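10 June 2018
Jovar notebook, Tukville flat

Got in at 8, out just after lunch. Inès Bouvier on the grippers, me on the laptop. Tidy-up tasks only, no kitchen.

Total on the drive before we started was 1,138 episodes. Added 343 clips this week including this morning's, not yet sorted into keep and bin, so the total stays as it is until I've gone through them. Last week's lot lost a fair few to marker dropout when the cubes were tipped too far back, and I'd like to look at these with fresh eyes.

Changed the start pose again. Old rule was hands wherever you like, which gave the policy a different first second every time. New rule: both grippers out front at waist height, look down at them, hold for a slow breath, then go. Inès reckons it feels silly but the alignment script finds both cubes much sooner.

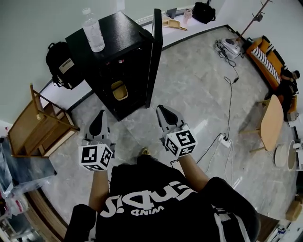
Order of tasks still needs work. We've been running all the cupboard episodes in a block and then all the table ones, and by the end of a block the operator is moving on autopilot – same approach, same wrist angle, same spot for the put-down. Gaillard asked for more spread in exactly those. From next session I'll shuffle the list and print it. Cupboard door gets a fixed start as well, open and swung right, with the tan tub on the lower shelf, and the closed-door version goes in as a separate task name. Power cord and strip on the tiles need to be moved over to the wall before any walking episodes. The cable off the right gripper is enough to think about when turning.

Sync between left and right drifted on 2 episodes. Both were long ones. Restarted the recorder and didn't see it again, but I haven't found the cause. Logs are in the Jallico folder under today's session.

To do:
Sort this week's clips, note the reason for each one binned
Write the shuffle script
Ask Gaillard whether failed grasps followed by a good retry count as keepers (I say yes)
Longer cable for the right side, or a clip at the elbow
Book the flat for July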